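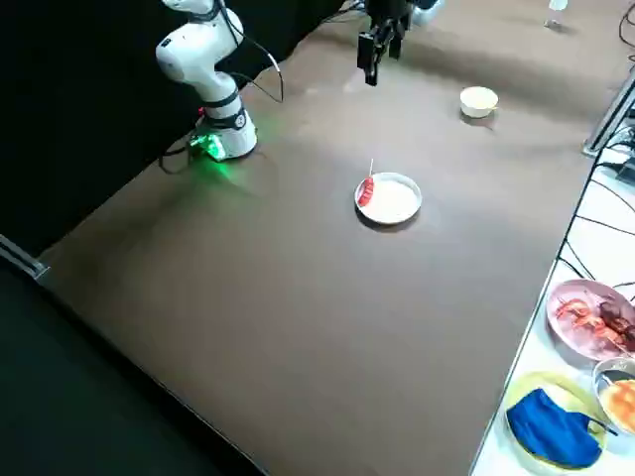 One respondent from the Rodorcombe group held that a skewer should never share a plate with anything else, and that serving dishes belong off the main table until they are called for. The remark came up early in the interviews and was repeated in other words by several respondents at Ilport. It shaped the way we coded the layouts in this section.

4.2 Plate assignment and the side surface

Figure 3. Main table with a sausage skewer on a round white plate and a small white bowl behind it. Shrimp skewers and meat on sticks are on the pink plate on the side table.

Skewered food creates a placement problem that loose food does not. The stick adds length without adding food, and on a plate with a raised rim it must either lie inside the rim or rest across it. In Figure 3 the skewer lies across the left side of the plate and its stick rises above the rim, toward the back. We code this as "stick over rim". The code is assigned by stick position alone – the amount of free plate does not enter into it.

Respondents at both sites ranked 21 layouts by how ready for serving they looked. Each layout used the same food types but varied in the plate chosen, the direction of the stick, and the division of dishes between the main table and the side surface. Rankings were collected on the Meredith form, which allows ties. A layout was kept for analysis if at least six respondents ranked it.

Two results bear on the division of dishes. First, layouts with a single skewer on the main plate were ranked higher when the other skewers were grouped on one dish of a different color. Respondents described the colored dish as a supply and the white plate as a serving. Second, a cloth placed on a dish, as with the blue cloth on the yellow plate in Figure 3, lowered the rank of the layout even when the main table was unchanged. Ilport respondents read the cloth as a sign that setting up was still in progress. At Rodorcombe the effect was weaker, and it disappeared when ties were removed.

Bowls behind the main plate had no clear effect on rank. The Drerken scheme treats such bowls as part of the place setting, and we follow it here, although seven respondents assigned them to the shared dishes instead. Disagreement was greatest for small bowls with a handle or tab. These cases are listed separately in the appendix and are left out of the comparison by stick direction in Section 4.3.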